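When the Second Arm Did Not Wait

Ívar Nørgaard has worked with robot cells for most of his career, and he says that the fault he remembers best did no damage at all. It happened in simulation, on a project called Skitow, and it delayed the work until July.

The task looks simple. Two arms share one table. One of them must hold a small part while the other brings the second piece to it. At Lurard, where Nørgaard is responsible for safety, every such program is run on the computer before it is allowed near the real cell. Skitow had already passed 709 runs.

"Then in the next group we had 21 runs where both arms entered the same zone," he tells me. "Not near each other. The same zone, at the same time. In the real cell this would be a collision, and with some bad luck a person standing at the fence would get a piece of plastic in the face."

The control software is supposed to prevent this. Before an arm goes in over the mat, it asks for permission, and the other arm must stay outside until the permission is given back. Dulce Meléndez, who wrote most of this part, did not believe the report at first.

"I was a little offended," she says and laughs. "I told Ívar that his collision check was wrong. I spent two days to prove it, and I proved the opposite."

The mistake was in the way the permission was returned. If an arm stopped for a moment during its approach, for example to correct the angle of the gripper, a timer continued to count. After 2,000 milliseconds the software decided that the arm had finished, and it gave the zone to the other one. The first arm was still over the mat.

"The timer was mine," says Meléndez. "I put it there in the first month so that a test would not hang forever. Later I forgot it. It was one line, without a comment."

The timer is now removed. An arm that does not report its position keeps the zone, and after a while the whole cell stops and calls the operator. This costs production time, and the people at Zerkach, who will use the cell, were not happy to hear it. Nørgaard did not want to discuss it with them for long.

"A stopped machine is annoying," he says. "I can live with annoying."

They have repeated the full series with the new version, 778 runs, and no double entry was found. Meléndez still wants a physical switch for the zone, independent from her code. The budget for it is not approved yet. 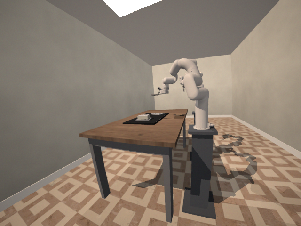
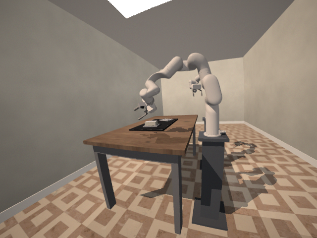

The shared table in the Skitow simulation, with the mat and the white parts.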